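Week 3 handout — Erasing, and why we write things down twice
Jan 17, 2018

Before paper got cheap, writing was mostly something you planned to get rid of. Wax tablets were smoothed over with the blunt end of the stylus. Slates were wiped with a rag, a sleeve or, in the less fussy schools, spit.

**Terms for this week**

- *Palimpsest*: a page scraped and reused. The old text often shows through, to the delight of scholars and nobody at the time.
- *Tabula rasa*: a scraped tablet. Philosophers borrowed it and have yet to give it back.
- *Fair copy*: the version you hand in. I would like to see one.
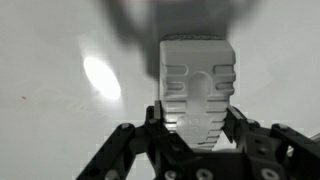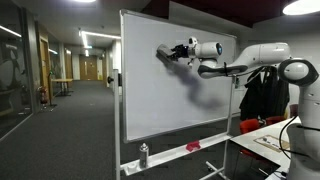

Why did scribes scrape parchment when they could have bought more? Parchment was animal skin, and a big book could use up about 200 animals. Scraping an old one was dull work, but it was cheaper than a herd.

**Reading**

Faulkner packet, first half. Skip the appendix on ink, unless you enjoy ink.

**To hand in**

One page on something you erased and later wanted back. Phone messages count. Leave it in the box outside room 305 — the box, please, and not the floor near the box.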